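Oct 31, 2021
By Theda Mühlbauer

Pre-purchase safety check: Folent tabletop arm kit, supplied by Codard

Checked against the supplier's own setup sheet, plus our bench rules. Result first, comment after. "Pass" means I tried it and it did what the sheet says. "Claimed" means the supplier says so and I have no way to confirm it. There are more of those than I would like.

1. Mounting and base
Base clamps tighten fully: Pass
Base stays put at full reach: Pass, with the supplied weight only
Clamp pads intact: Pass
Comment: The brochure says the kit "fits any bench." Our bench has a rounded lip and the clamps needed packing pieces that don't come in the box. Codard offered to sell us a set. Remzi cut some from scrap and they hold fine, but I would want proper ones before anybody uses this arm daily.

2. Emergency stop
Button within reach of the operator: Fail
Arm stops when pressed: Pass, 6 tries out of 6
Arm stays stopped when button is released: Pass
Comment: The stop works. The cable it comes on is too short, so a person standing at the loading side has to lean across the work area to hit it. I asked for a longer lead and was told the short one "meets most customers' needs." That doesn't help the person leaning over. Do not accept delivery without the longer cable.

3. Power and cabling
Plug and lead undamaged: Pass
Strain relief at the arm: Pass
Wrist camera cable secured: Fail
Comment: The camera cable hangs in a loop that can snag on anything tall. Jadwiga tied it back and we carried on. The supplier's demo video shows it tied back too, so they know.

4. Work area and markings
Surface clear of tools and cups: Pass
Cell lines laid out before first run: Pass
Lines straight and joined at the crossings: Fail
Tape flat along its full length: Fail
Comment: The kit is sold with a "precision work grid." What you get for that is blue painter's tape and a page of instructions. We laid it as directed. I have no complaint about tape as such, but the price list has the grid as a separate line at $399 and I can't see where the money goes.
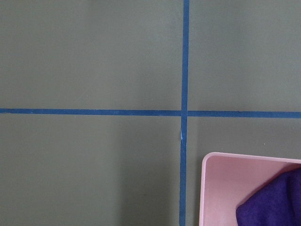 I also asked whether the software uses the lines for anything. Kalliopi read the manual twice and found one mention, in the section on placing bins. The sales call gave us the idea that the arm corrects itself against the grid. Get that in writing or assume it doesn't.

5. Containers and test items
Bins free of cracks and sharp edges: Pass
Bin fully inside its cell before the run: Pass
Bin held down: Not provided
Comment: Nothing in the kit keeps a light bin from sliding if the gripper catches the rim. For soft goods like cloth that is a nuisance. For anything heavier I would call it a hazard. A strip of non-slip mat would probably do it.

6. Speed and force
Slow mode on at startup: Pass
Slow mode stays on after a restart: Fail
Grip force limit: Claimed
Comment: This is the one that bothers me most. After a power cut the arm came back in whatever mode it was last in, and the screen gave no warning. Codard calls this a convenience feature and says it can be changed in a later update, maybe by February. As for the grip limit, we have a number on a sheet and no test certificate. Celeste has asked for the certificate. No reply so far.

7. Training and paperwork
Printed manual: Pass
Risk assessment supplied: Fail (blank template only)
Named support contact: Claimed
Comment: The "full safety training package" is 2 short videos. One of them is for a different arm.

Open items before sign-off
- Longer stop cable, fitted and tested here
- Slow mode as the default after any restart
- Grip force certificate
- Replace lifted tape and redo the crossings
- Clip for the camera cable
- Written answer on what the grid does

Status: Not approved. The arm may stay on the bench for trials in slow mode with two people present. Remzi keeps the key. I will look at it again when the cable arrives, and I'd like to see the Drokorby quote before we spend anything more on this one.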